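## 4. Setting Up the Wash Cycle

This section covers the first fill, the detergent setting, and the first test cycle for the Brastholm 29 under-counter dishwasher. Finish section 3 (leveling and drain connection) before you start. Allow about 96 minutes for the whole job, most of which is waiting for the tank to heat.

**CAUTION:** The tank holds very hot water after the first fill. Keep your hands out of the wash chamber until the display shows READY or the power is off at the wall.

### 4.1 First fill

1. Check that the drain plug is seated and the strainer basket is in place over it.
2. Open the water supply valve all the way. A partly open valve will set off fault code 11.
3. Close the door and turn on power at the wall switch.
4. Press and hold FILL until the light starts to blink, then let go.
5. Wait for the fill to stop by itself. Do not open the door during the fill. If the door is opened, the fill stops and has to be started again from step 4.
6. Look under the machine for drips at both hose connections. Tighten by hand, then a quarter turn with a wrench.

Note: On models with the Uleck softener, the first fill takes longer and the pump may run twice. Add softener salt before the fill.

### 4.2 Detergent setting

The detergent dial is inside the lower front panel, to the left of the pump. It leaves the factory at the lowest setting.

1. Turn off power at the wall.
2. Remove the two screws at the bottom of the panel and pull the panel toward you.
3. Put the pickup tube in the detergent container. The weighted end should rest on the bottom.
4. Turn the dial to match your water. Use 2 for soft water, 3 for medium, and 5 for hard.
5. Put the panel back and turn on the power.
6. Press PRIME and hold it until detergent reaches the clear section of the tube.

**CAUTION:** Wear gloves and eye protection when handling the pickup tube. Do not mix detergent and rinse aid in the same container.

### 4.3 Loading for the test cycle

1. Scrape plates and bowls. There is no need to rinse them first.
2. Place plates on edge, all facing the same way.
3. Place bowls and cups upside down.
4. Put knives in the flatware holder with the blades down.
5. Spin the upper and lower wash arms by hand. They must turn all the way around without touching anything.

Do not wash cast iron, unsealed wood, or anything with a glued handle.

### 4.4 Running the test cycle

1. Wait until the display shows READY.
2. Close the door and press NORMAL.
3. When the cycle ends, leave the door shut until the fan stops.
4. Check the dishes. A white film means the detergent setting is too high. Food left on the plates means it is too low, or that a wash arm was blocked.
5. Change the dial by one step at a time and run another cycle before changing it again.

If the display shows fault code 119, the tank did not reach temperature. Turn off the power, wait ten minutes, and try once more. If the code comes back, see section 9.

Write the final dial setting on the card inside the front panel, and keep the card with the machine if it is moved to another kitchen.

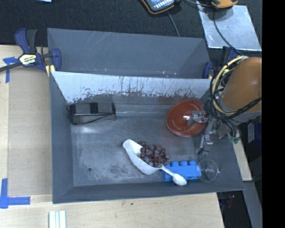
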